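Bunte Klötzchen für den Roboternachwuchs: Esano sammelt weiter

Wer in diesen Wochen bei Esano die Treppe ins zweite Obergeschoss hinaufsteigt, hört schon auf dem Absatz das leise Surren der Gelenke, und wer dann noch ein wenig stehen bleibt (was fast alle Besucher tun), der kommt so schnell nicht wieder weg.

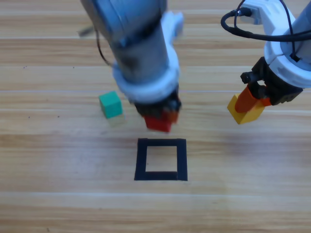

2941 Durchgänge bis April

Das Projekt trägt den Namen Wirnus und hat sich eine Aufgabe vorgenommen, die jedes Kindergartenkind kennt: Klötzchen greifen, anheben und in ein Quadrat legen, das mit schwarzem Klebeband auf der Holzplatte markiert ist. Zwei Arme teilen sich dafür einen Tisch, gesteuert werden sie bei jedem Durchgang von Menschen, und jede Bewegung wandert als Beispiel in die Sammlung, aus der das System später lernen soll, es allein zu tun. 2941 solcher Durchgänge waren bis Ende April gespeichert, 907 davon allein in diesem einen Monat, und das freut hier alle sehr!

„Am Anfang wollten wir, dass jeder Griff schön aussieht“, erzählt Projektleiterin A-yeong Yook, die sich für unseren Besuch viel Zeit genommen und zwischendurch auch noch Tee gekocht hat. „Inzwischen behalten wir auch die Durchgänge, in denen jemand zögert oder noch einmal nachfasst. Gerade beim Nachfassen kann das System etwas lernen, was ihm ein glatter Durchgang gar nicht zeigt.“ Aussortiert werde nur, was technisch unbrauchbar sei, etwa wenn die Aufzeichnung eines Arms Lücken habe.

Rote, grüne und gelbe Klötzchen gehören zum Bestand, und vor jedem Durchgang wird neu ausgelost, welche Farbe zuerst an die Reihe kommt und wo die Teile liegen. Das klingt nach Kleinkram, kostet aber Zeit, und so dauert eine Schicht am Steuerpult mit allen Pausen meist länger, als auf dem Plan steht. Gesteuert haben bisher 54 Personen, darunter etliche aus der Buchhaltung und dem Versand, die vorher noch nie einen Roboterarm bewegt hatten und von denen manche jetzt regelmäßig wiederkommen.

Die Software für Aufzeichnung und Durchsicht liefert die Firma Pemier, die im selben Gebäude sitzt. Im Sommer soll ein erstes Modell mit den gesammelten Beispielen trainiert und am gleichen Tisch erprobt werden. Bis dahin wird weiter gegriffen und gelegt, und wer aus dem Haus mitmachen möchte, trägt sich einfach in die Liste neben der Labortür ein. Die Einweisung übernimmt das Team vor der ersten Schicht.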